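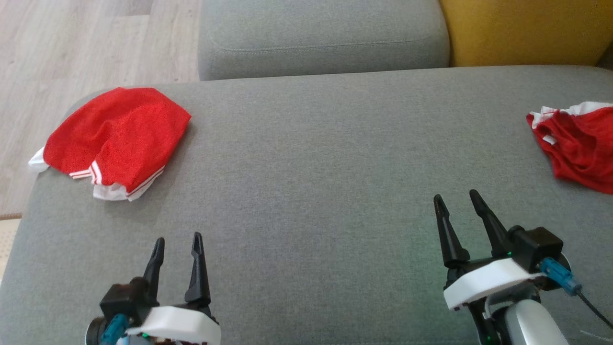
Categoria: Robótica doméstica

Manipulação robótica de roupa

A manipulação robótica de roupa é o ramo da robótica de serviço que trata da recolha, separação e dobragem de peças têxteis por máquinas, em habitações ou lavandarias. É considerada uma das tarefas domésticas mais difíceis de automatizar, a par da limpeza de cozinhas.

Ao contrário de um objeto rígido, uma peça de roupa não tem forma fixa. A mesma peça pode apresentar-se estendida, dobrada ou amarrotada, e cada contacto altera a sua configuração. Os métodos clássicos de estimação de pose, concebidos para peças industriais, têm por isso aplicação limitada.

Tarefas

A literatura distingue em geral a recolha, o desdobramento e a dobragem. Na recolha, o sistema localiza peças pousadas em superfícies macias, como assentos de sofá, e fecha a pinça sobre uma prega. Dois calções vermelhos sobre um assento cinzento constituem um caso favorável à segmentação por cor; o mesmo não sucede com peças cinzentas sobre estofo da mesma tonalidade. Na configuração bimanual, um par de pinças de dedos paralelos permite segurar a peça em dois pontos, condição habitual para a fase seguinte.

O desdobramento é a etapa com maior taxa de falha. Arturo Donati propôs identificar primeiro a bainha ou o cós e só depois a orientação da peça – abordagem retomada por Freya Nuttall para tecidos de malha. Debruns e riscas contrastantes facilitam a deteção dos bordos, enquanto forros salientes tendem a ser confundidos com uma segunda peça. 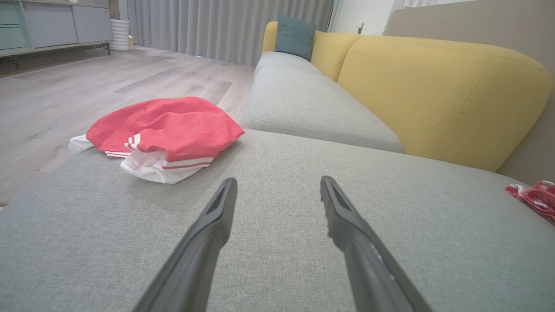
As câmaras montadas no punho reduzem parte das oclusões, mas perdem a visão de conjunto quando a pinça se aproxima do tecido. A maioria dos sistemas combina-as com uma câmara superior.

Estado atual

O ensaio Widetti, coordenado por Osvaldo Leite, reuniu 1222 tentativas de recolha em salas mobiladas. O conjunto Sana, posterior, abrange 2000 sequências e 100 peças distintas. Ambos registam bons resultados na recolha e resultados irregulares na dobragem, sobretudo com vestuário infantil – as dimensões reduzidas deixam pouca margem para a segunda pinça.

Ismael Prado sustenta que a tarefa completa, do sofá à gaveta, ainda exige supervisão humana. Gervásio Miranda considera viável a automatização parcial, limitada à recolha e ao transporte até um cesto.

Ver também: Pinça robótica; Objetos deformáveis; Robô de serviço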